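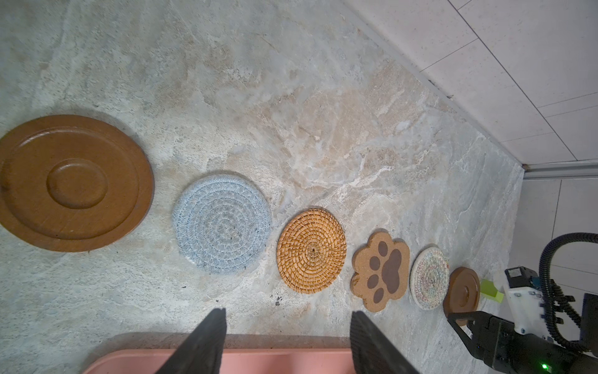

大大小小的杯垫，最大的一个是棕色木头的，还有一个像爪印。

葡萄汁怎么会变成醋？

你家厨房里可能有一瓶醋。大人用它拌黄瓜，蘸饺子，有时候也洗水壶。你打开盖子闻一下，鼻子马上就皱起来了。可是你知道吗，有的醋从前是很甜的葡萄汁。

我的名字是Yamila Huenchumán，我在一个做醋的小作坊工作，作坊叫Brornum。中文不是我的第一种语言，所以我写得慢一点，你也可以慢慢读。有不懂的词，请问问家里的大人。

第一步：甜的

葡萄成熟的时候，里面有很多糖。我们把葡萄压破，流出来的就是葡萄汁。刚压出来的葡萄汁不太清，有点浑，喝起来比商店里的果汁更浓。

葡萄的皮上和作坊的空气里，住着一种很小很小的生物，名字叫酵母。一个酵母太小，用眼睛看不见，要用显微镜才能看见它。你吃的面包和馒头变得又大又软，也是酵母帮的忙。

酵母喜欢吃糖。它吃了葡萄汁里的糖，就放出两样东西：一样是气体，叫二氧化碳；另一样是酒精。气体变成小泡泡跑到上面去，所以这个时候你把耳朵靠近桶，可以听到很轻的“嘶嘶”的声音。我第一次听到的时候，以为是桶漏了。

糖慢慢变少，酒精慢慢变多，葡萄汁就变成了葡萄酒。酒是给大人的，小朋友不可以喝。不过我们的故事还没有到最后。

第二步：酸的

现在来了第二种小生物，叫醋酸菌。它是一种细菌。听到“细菌”，有的小朋友会害怕，觉得细菌都让人生病。其实细菌有很多很多种，有一些会让人生病，有一些可以帮人做食物，比如酸奶也是细菌帮忙做的。

醋酸菌需要两样东西：酒精和空气。它用空气里的氧气，把酒精变成醋酸。醋酸就是醋里面那个让你皱鼻子的东西。

酵母和醋酸菌的习惯很不一样。酵母做酒的时候，不需要很多空气，所以做酒的人会把桶盖好。醋酸菌没有空气就不能工作，所以做醋的人不把桶装满，桶口只盖一块布。布可以让空气进去，也可以把小飞虫挡在外面。有一种很小的果蝇特别喜欢醋的味道，如果你忘记盖布，第二天就会看见它们。

醋的“妈妈”

做醋的时候，液体的上面常常长出一层软软的、滑滑的东西，看起来像一块果冻。英语里大家叫它“醋的妈妈”，中文也叫醋母。它是醋酸菌自己做出来的一层膜，里面住着很多醋酸菌。

我们把一点醋母放进新的酒里，新的酒就会比较快地变成醋。我的同事Julián Tejada给我们的每个桶都起了名字。最老的桶叫Petard，因为有一年它的塞子“砰”的一声飞出去了。旁边小一点的桶叫So，它的醋母长得最厚。他每天早上去看它们，先看So，再看Petard，顺序不能换，我也不知道为什么。

要等多久？

这要看温度。天气暖和，醋酸菌工作得快；天气冷，它们就工作得慢。在一月份，我们的作坊很冷，桶里好像什么也没有发生，这时候我们只能等。

变成醋以后，还可以让它在木桶里再休息一段时间。刚做好的醋味道很尖，像有一根小针碰你的舌头。放久一点，味道会变得圆一些，木头也会给它一点香味。我们有一种醋叫Sitow，在木桶里要放2年才装瓶。我觉得它闻起来有点像干的李子，Julián说像旧书柜，我们谁也没有说服谁。

几个小朋友问过的问题

醋里面还有酒精吗？
大部分的酒精已经变成了醋酸，有时候会留下很少很少的一点点。

为什么我家的醋不是葡萄的味道？
很多东西都可以做醋。中国的醋常常用大米、高粱或者糯米来做，有的地方用苹果。开头的材料不一样，颜色和味道也就不一样。不过道理是相同的：先有糖，糖变成酒精，酒精再变成醋酸。米里面没有很多糖，有的是淀粉，所以还要多一步，先把淀粉变成糖。

瓶子里有一块软软的东西，是坏了吗？
如果是没有加热过的醋，很可能是醋母又长出来了。先不要喝，拿给大人看一看。

在家里试一试

请和大人一起做。你需要一杯水、一点醋、一小勺糖和三个小杯子。

在第一个杯子里放水和几滴醋。在第二个杯子里也放水和几滴醋，然后加糖，搅一搅。第三个杯子里只放水。

先用小勺尝第一杯，然后喝一口第三杯的水，再尝第二杯。哪一杯更酸？很多人说加了糖的那一杯没有那么酸，可是两杯里的醋是一样多的。糖没有把醋拿走，是你的舌头同时尝到了甜和酸，所以觉得酸变弱了。

尝的时候只要一点点，不要直接喝瓶子里的醋，它对牙齿和喉咙不好。做完以后用清水漱口，再把杯子洗干净。

小词典

发酵：很小的生物把食物里的一种东西变成另一种东西。
酵母：喜欢吃糖的小生物，可以做面包，也可以做酒。
醋酸菌：把酒精变成醋酸的细菌，需要空气。
醋母：醋上面那层像果冻的膜。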